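Doritz Soft-Pile Table Cloth

Home > Table Linen > Heavy Cloths > Doritz

Made by Plindside
Sold by the piece, hemmed on all four sides
Usually sent within 3 working days

The Doritz is a heavy cloth with a short, soft pile, made for long tables that get used for more than meals. We sell most of them to halls, market traders, wedding hirers and people who run craft stalls. It also does well at home as an under-cloth or as a winter cover for a dining table.

The fabric is a polyester knit with the pile on one side only. It weighs 359 grams per square metre, so the drop hangs under its own weight and doesn't need clips indoors. Outdoors you will want clips. The back is flat and slightly grippy. On a varnished table it stays where you put it, on glass it will creep a little.

Sizes

The Doritz comes in small, medium, long and extra long. The extra long is 490 cm from hem to hem and is meant for two trestles set end to end. To choose a size, measure the table top first, then decide how much drop you want and add it twice, once for each side. For a floor-length drop measure from the top edge to the floor and take off a finger's width so the hem doesn't get trodden on.

Allow for a small difference between pieces. The cloth is cut by hand in the Plindside workroom and pile fabric moves on the cutting table. If two cloths have to match exactly, side by side, write "pair" in the order notes and Kastriot Vidmar will cut them one after the other from the same roll.

Colours

Pink, bottle green, navy, oatmeal, wine and black. Pink and oatmeal show shading the most. Pile fabric looks lighter or darker depending on which way it has been brushed, and this is normal. Smooth it in one direction with a flat hand before you set out and most of the marks will go.

Colours vary slightly between dye lots. If you are adding to cloths you already have, send us the lot number from the white label in the corner hem and we will look for the nearest roll.
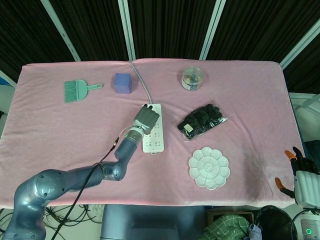 Pink cloth on a long table, soft folds at the edge.

Washing

Wash at 30 degrees with similar colours, inside out, on a gentle cycle. Use half the detergent you would for towels. No fabric softener, it flattens the pile. The long and extra long sizes need a large drum and are better done at a launderette.

Line dry in the shade or tumble on low. Take the cloth out while it is still faintly damp and hang it over a rail with the pile outwards. Do not iron the pile side. If there are hard creases, turn the cloth over on a towel and use a cool iron on the back, or hang it in a steamy bathroom overnight.

Spills should be blotted and left alone until you can wash the whole cloth. Rubbing leaves a shiny patch that may not come out. Candle wax can be lifted by putting the cloth in the freezer in a bag and picking the wax off once it has gone brittle. Red wine and beetroot are a gamble on pink and oatmeal.

Lint and crumbs come off with a soft clothes brush, always with the pile. Sticky rollers work too but leave a trace of glue if used often.

Wear

The fabric is rated to 3,000 rubs on the mill's own test. It is a table fabric and should not be used to cover chairs or benches. We have been asked about this quite often, mainly by people with matching plans for a wedding, and the answer is to buy the Pleltisport upholstery cloth, which comes in three of the same colours.

The hem is a double fold with a straight stitch. Hirers who wash every week should expect to restitch the corners now and then. A reel of matching thread can be added to any order.

Storing

Roll the cloth around a cardboard tube with the pile outwards. Folding is fine for a few days but will leave lines that take time to drop. Tubes are supplied free with the extra long size, and can be bought separately for the others. Keep it out of plastic in damp rooms.

Not suitable for

Round tables, unless you are happy with pointed corners. Hot pans without a mat. Tables with rough or splintered edges, which will pull the knit. The Doritz has no fire rating. If your venue asks for a certificate, see the Chuensuk stage cloth, which is thinner and comes in black and navy only.

Swatches

Swatches are free, up to four per address. They are cut from current stock and posted in a plain envelope. Please ask for one before ordering a colour you need to match to flowers or napkins, as screens differ a good deal.

Returns

Unwashed cloths can be sent back in the original bag. Paired cloths and anything cut to a special length can't be returned unless there is a fault. Faults should be marked with a safety pin or a bit of tape so that we can find them.

From customers

"Used three at the school fair in July. Went on straight from the tube with no creases. The black picks up every hair." Biljana Vlachou

"Good weight. I ordered the long and should have ordered the extra long, my mistake, and they swapped it." Ovidiu Ghiță

"Colour a shade pinker than the swatch but I like it." Kalliopi Kadrić

Questions about trade orders go to Dušan Babić on the trade desk, mornings only.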